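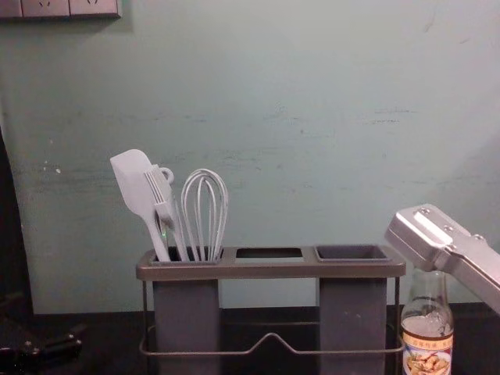
Comment un bateau à voiles peut-il avancer contre le vent ?

La première fois que je suis montée sur un voilier, j'avais à peu près ton âge et j'étais persuadée d'une chose : le vent souffle dans le dos, il pousse la voile, et hop, le bateau part. Facile ! Sauf qu'au retour, le vent venait pile de l'endroit où on voulait aller, et on est rentrés quand même, sans allumer le moteur. J'ai passé toute la soirée à me demander où était le truc.

Alors voilà le truc.

Quand le vent arrive par l'arrière, c'est simple, la voile fait barrage et le bateau est poussé. Mais quand il arrive par le côté, la voile se gonfle et prend une forme arrondie, un peu comme l'aile d'un avion qu'on aurait mise debout. L'air ne passe pas de la même façon des deux côtés de cette aile, et ça crée une force qui tire le bateau. Oui, qui le tire !

Le problème, c'est que cette force tire un peu vers l'avant et beaucoup vers le côté. Si le bateau était plat comme une assiette, il glisserait en crabe. Heureusement, sous la coque, il y a la quille (ou la dérive, sur les petits bateaux). C'est une grande plaque enfoncée dans l'eau, et l'eau n'aime pas du tout qu'on la pousse avec une plaque. Essaie dans ton bain avec ta main bien à plat : de face, ça résiste, mais par la tranche, ça file tout seul. La quille fait pareil. Elle freine le bateau sur le côté et le laisse partir devant.

Et tout droit face au vent, alors ? Là, non, impossible. La voile claque comme du linge sur un fil et le bateau s'arrête. Du coup, on zigzague. On part un peu à droite du vent, puis on tourne et on part un peu à gauche, puis encore à droite. Ça s'appelle tirer des bords. Entre deux bords, on tourne souvent de 90 degrés, comme le coin d'un carré.

En mai, j'ai fait la traversée de Tromstead à Mekcombe sur la Flena, une goélette à deux mâts où l'on dort à 12, dans des cabines pas plus grandes qu'un placard (j'ai adoré). On a eu le vent dans le nez presque tout le temps. Il nous a fallu 8 heures de zigzags, et j'ai vu le phare de Chisholm une fois à gauche, une fois à droite, puis encore à gauche — à la fin, je lui disais bonjour.

À chaque virage, quelqu'un crie « Paré à virer ? » et tout le monde répond « Paré ! ». Ensuite on baisse la tête, car la grosse barre en bas de la voile, la bôme, passe d'un côté à l'autre, et elle ne prévient pas.

Tu peux t'entraîner sur du papier. Dessine une flèche pour le vent, en haut de la feuille, pointe vers le bas. Mets ton port tout en haut, ton bateau tout en bas, et rejoins le port sans jamais monter tout droit. Compte tes virages, puis recommence avec des bords plus longs. Tu verras qu'il en faut moins !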